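June, notebook 2, chopsticks and bowls cont.

Started 8.40, kettle on, bench cleared by 9. Carrying on from the finish tests. Want the table-setting side of this sorted before the Flestum order gets confirmed, otherwise we'll be arguing about it at packing again.

Stock first. Skisov delivery is in, two cartons, one corner crushed but inner bags fine. Delivery note says 1,000 sticks. Weighed not counted, Yiran did the sum from a bag of known quantity and it came out near enough that I signed for it. Plain ones still on the bottom shelf, 348 left from the spring lot, those are NOT to be mixed in with the new. Different shade once oiled. I have put tape on the box, please leave the tape on.

Finish notes:
Batch A – one coat food oil, wiped after ten min. Dull. Feels dry in the hand next morning.
Batch B – two coats, overnight between. Better. Slight drag on the fingers, which I like, Yiran doesn't.
Batch C – wax over oil. Too slippery, dropped noodles twice at lunch. No.

Going with B unless someone shouts. Magagula wanted wax because it looks good on the shelf but they don't have to eat with them.

Washing up. Ten rounds by hand, warm water, ordinary liquid, dried upright. B held its colour to round seven, then a bit pale at the tips where they sit in the bowl. Need to try drying them flat. Tips down in a wet bowl all night is asking for trouble, I did it myself on Tuesday's lot and got a grey line. Own fault.

Cloth out on the table for the afternoon, the pink one with the white grid, because the plain grey made everything look like a canteen. White bowl on that. Bamboo reads a bit warmer against pink. Yiran Xia says the grid helps her line up settings without a ruler and she's right, annoyingly.

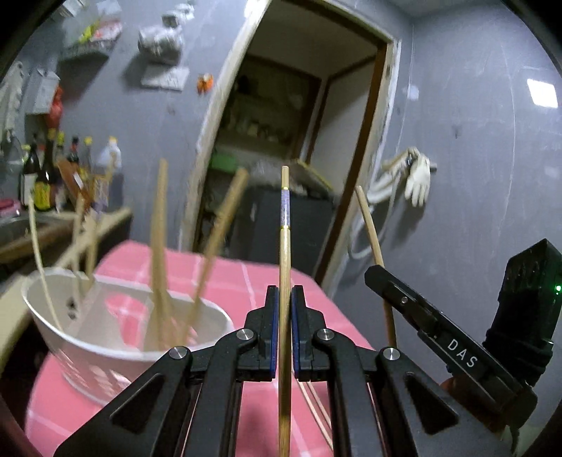

Band question. Blue and silver speckle with the gold rings either side is the favourite in the room so far, everyone who came through reached for it first. Plain is cheaper and easier to re-oil as there's no edge to work round. On the banded samples oil gathers along the gold ring if you're heavy handed, leaves a sticky ridge. Cotton bud gets it off. Would take forever on a full order. Wipe thinner, or oil below the band only and leave the top end alone? Try both.

Pairing. Bigger headache than finish. Sticks come loose from Skisov, no pairs, and they vary. Not by much but you feel it straight away, one tip sits proud of the other and you can't pick up a grain of rice. Method that worked: stand a handful in the bowl, take one out, roll it on the cloth, look for wobble. Wobblers go in the seconds tub. Then match the rest by length against a straight edge. Slow for the first half hour then you get the eye for it.

Bowl with the wide rim is good for this btw, sticks lean out and you can get hold of one without dragging the rest along. The narrow jar was hopeless. Went over constantly.

Seconds: Wondomska said they'd take them as plant markers, need to ask if oiled ones are any use or only bare. Don't bin any meanwhile.

Prices – Flestum want sets of five pairs in a sleeve. Sleeve quote came back for 1,000, minimum run, more card than we'll get through this year. Ask about sharing the run with the spoon people. Or a paper band and string, which Yiran can do at the bench, and looks nicer to my mind.

To do
oil 20 banded, below band only
oil 20 banded, all over, thin
dry one lot flat on the rack, one lot upright, same washing
check the teh spoon sleeve size against ours
more cotton cloths, the blue ones shed
ring Skisov re pairing at their end, what would they charge
wash the bowl before anyone eats out of it

Stopped 5.15. Hands smell of oil. Rack is full so don't open the back window, dust blows in off the yard.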